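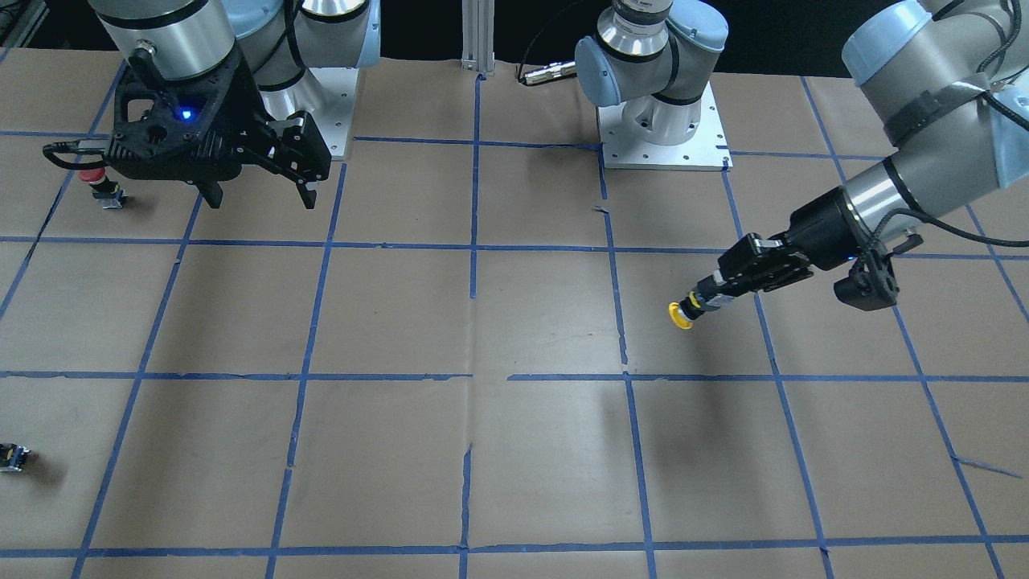

The Gostness grip-loss fault is a failure in two-arm button-sorting cells, and I'm the one who ended up writing this entry because I lost most of February to it. The name comes from the Gostness cell at Steinbach, where it was first logged. In short, one gripper reports that it's holding a part when its jaws are closed on nothing, and the arm carries on with the next move anyway!

The cause was dull. The Etis controller checked jaw position every 200 milliseconds, and a part that slipped between two checks (push buttons are the worst, with those round caps) never showed up as missing. We went through 4000 logged cycles and found 682 false holds.

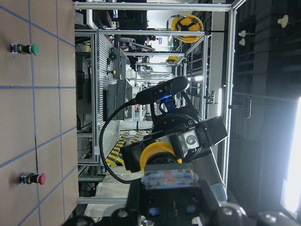
The safety side worried me more. An arm that thinks its partner has let go will move into shared space, and in 10 of those cycles the two came closer than our limits allow — no contact, thank goodness. Indevent, who wrote the sorting program, added a second check before every handover and a protective stop if the readings disagree.

The fault still turns up in cells running the old program.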